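Desk file organizers for books – do they tip over?

Forum: Home Office and Small Spaces

meverau_mom
So my pile of textbooks has finally eaten my desk. I'm looking at one of those black mesh organizers with three slots, the kind meant for folders, and I want to stand my books up in it. Does anybody do this? Worried about it going over sideways.

Lozano88
I've done it since February and love it! Mine is a cheap plastic one with little holes punched all over, and it holds paperbacks just fine. Two to a slot is my limit, three if they're skinny. I start at the left and work across.

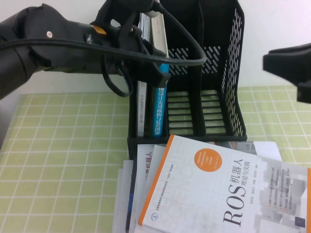
How do you keep the books from leaning when a slot is only half full? Push them up against one side and fill the gap with a folded magazine or a thick notebook.

nemier_desk
Gotta disagree with the whole idea, sorry. Those are made for paper. I had an 800 page manual in mine and the divider bowed out within a month. A plain pair of metal bookends is cheaper and you can add as many books as you like.

Lozano88
Well sure, 800 pages! I wouldn't put that in there either. Big ones lie flat on my table and only the regular paperbacks go upright.

zallora_pages
Team organizer here, but put the heavy stuff in the slot closest to the wall. And spines out, please – I don't get people who file them pages out and then can't find anything.

nemier_desk
Spines out we can agree on. Still say bookends.

meverau_mom
Ok, thanks both of you. Most of mine are thin workbooks, so I'm going to try the organizer and keep the two fat ones flat. Does a tablecloth underneath make it slide?

zallora_pages
Mine slid a bit on a cloth. Four rubber feet from the hardware store took care of it.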